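Psalms on the 113, and other January habits

I said last month that I'd report back on the Psalms group, so I'd better do it before Colette asks me again over the coffee urn.

We started in January with the Songs of Ascents, which are Psalms 120 to 134 if you want to look them up. I picked them for a fairly lazy reason: they're short! Most of them you can read aloud in under a minute, and I thought that would suit people coming straight from work with their coats still on. The idea is that pilgrims sang them on the road up to Jerusalem for the feasts, though the scholars don't all agree, and Lionel Roussel brought along a commentary that gives the other theories (temple steps, return from exile, a bit of both). We spent most of the first evening on that and I rather enjoyed it, even if we only got as far as "I lift up my eyes to the hills".

That line caused more trouble than I expected. I'd always taken the hills as a comfort. I grew up looking at hills. But Osian Pugh read it as a worried question, somebody at the bottom of a long climb wondering what's up there and who is going to help, and once he'd said it I couldn't hear it the old way any more. The next line answers it, of course. My help comes from the Lord. I went home on the 113 bus and read it over again all the way to the Covuvthorpe roundabout, and nearly missed my stop.

Psalm 131 was the one people kept going back to. It's three verses long and it has that picture of a weaned child with its mother, quiet, not wanting anything. Perrine Lefèvre has twins of 2 and she laughed out loud at it, then went very silent, and then told us about the one half hour she'd had that week when both of them were leaning on her and no one was shouting. I haven't read a better note on it in Lionel's commentary (sorry, Lionel).

We didn't agree about 129, with its ploughers ploughing on somebody's back and the bit about grass withering on the roof. Thibault thinks we should pray it as it stands, anger and all. I find that hard. I'm glad it's in the book, I think, and I'm glad somebody in the room could read it without mumbling, but I've still not managed it at home. We'll have another go when we reach 137, and I'm already a bit nervous.

Next up are the Hallel psalms, 113 to 118, and yes, I have noticed the bus. We meet at 8 in the evening in the side room, and there are spare Bibles if you don't want to carry yours. Any translation will do. It's more interesting when they differ, and Thibault reads from a French one, so we get his version in English as he goes along, with pauses.
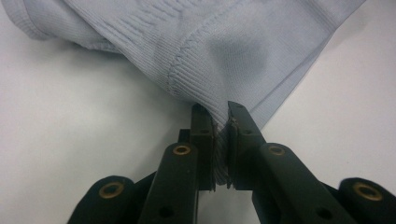
Words by Perrine's neighbour at the back, for the Covuvthorpe parish newsletter

If you can't come out in the evening, you could read along with us at home. One psalm a day, aloud if you can bear it, and start again when you get to the end. I do mine at the kitchen table before the kettle boils, and 117 is so short (two verses!) that I'm usually finished well before it does. Colette Besson has the reading sheet and will put one through your door if you ask her.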